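Notebook, tax microsimulation group
January, started 8:40 am

Bracket model, run series for the Rinberg provincial scenario. Carrying on from the December pages. Morena Pellegrini has the printed runs up to the end of the old series, and everything from here on uses the rebuilt base file.

Base file. 3121 filer records after cleaning. 136 dropped for missing or contradictory filing status. Most of the dropped ones report a spousal transfer and tick "single" in the same return, which the old Fabbri import script let through without a flag. The new script writes them to a reject file with the reason code. Reject file is kept in the same directory as the base and should not be edited by hand.

Weights unchanged from the December set. I looked at reweighting after the drops and decided against it for this series so the results stay comparable. Note for later: dropped records lean toward separated filers, and that group has a different credit profile. Any result about credits should carry this as a caveat.

Scenario definitions as entered:

S0: current law, three brackets, indexed.
S1: fourth bracket added at the top, threshold indexed.
S2: as S1, threshold frozen in nominal dollars.
S3: as S1, plus the low-income credit extended with a slower phase-out.

S0 reproduces the December baseline to the dollar in total liability once the same records are removed from the old file. Good. Took two tries. The first time the old file still had the medical expense field in thousands.

S1 ran clean. 318 records have taxable income over the new threshold. Of those, a fair share are over it by a small amount, so revenue from S1 is sensitive to where the threshold is put. Sandro Parisi wants the threshold moved in even steps and the total plotted against it. Agreed, queued for this afternoon.

S2 is where the trouble is. With a frozen threshold the count above it should rise every year of the projection, or at worst stay flat. In year four it fell. Traced to the wage growth table: year four was reading the year one column. Column index is relative in that sheet and absolute in all the others. Fixed in the loader, not in the sheet, as Staltov also reads the sheet and expects it the way it is.

Reran S2 after the fix. Count rises in each year. Average rate in the band directly under the threshold does not move, as expected, since nothing changes there apart from who is in it.

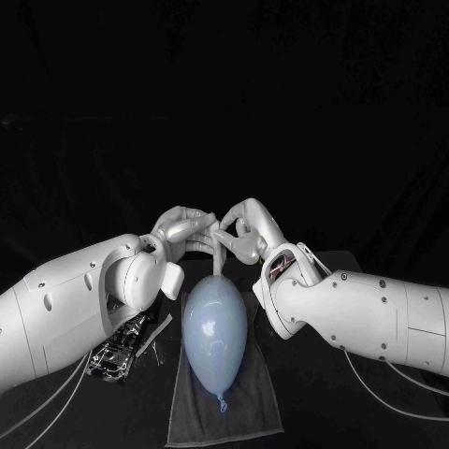
Rate schedule for S3, and the point Sandro raised about the phase-out. The statutory rates step up in the ordinary way, but the effective marginal rate does not follow them. Where the credit is being withdrawn the filer pays the bracket rate plus the withdrawal rate, and the curve climbs sharply over a short range of income, then drops back. The distribution of the credit amounts behaves like the pale blue balloon with its neck stretched up between two hands: a wide body at the bottom where most of the dollars are, and a long thin part above it holding very little. Slowing the phase-out draws the thin part out further. It lowers the peak marginal rate and spreads a lesser one over more filers. Which of those is preferable is a policy question and does not belong in this notebook.

Checked the S3 arithmetic on one record by hand. Maximum credit 880 dollars for the test filer. Withdrawal begins at the first bracket boundary. Model and calculator agree at the start of the phase-out, at the midpoint and one dollar before the end. At the exact end point the model returned a credit of minus one cent. Rounding is done before the floor at zero is applied. Swapped the order. No effect on totals, but a negative credit in an output table would be embarrassing.

Interaction with the fourth bracket: none for single filers, as the extended credit is gone well before the new threshold. For couples the credit is tested on combined income and the bracket on individual income. A couple with one high earner therefore can't get both, but I want a test that proves it, not an argument. Added to the test list.

1:15 pm

Threshold sweep done for S1. Revenue falls as the threshold rises, without any kinks until the last few steps, where the curve turns ragged. Too few records up there. One heavily weighted filer leaving the band moves the total visibly. Marked the last part of the plot as unreliable. Do not quote it.

No behavioural response in any of these runs. The Brindoven module has one, an elasticity on taxable income, but its default value comes with no source in the documentation and I am not switching it on until there is one. Morena has asked them for it.

Memo to self on wording for the summary sheet: "static estimate" in the title of every table, not only in the footnote. The December tables were copied without their footnotes.

To do:
Couples test for S3.
Rerun S0 to S3 in one batch from the fixed loader, so all four carry the same version stamp.
Ask Sandro whether the frozen threshold should thaw at the end of the projection or stay frozen.
Separated filers: list the reason codes in the reject file and see how many can be recovered from the previous year's return.
Move the old Fabbri script out of the working directory.

4:30 pm

Batch started. Four scenarios, same seed, loader version noted in the header of each output. Morena will pick up the output tables and check the S2 counts against her own spreadsheet.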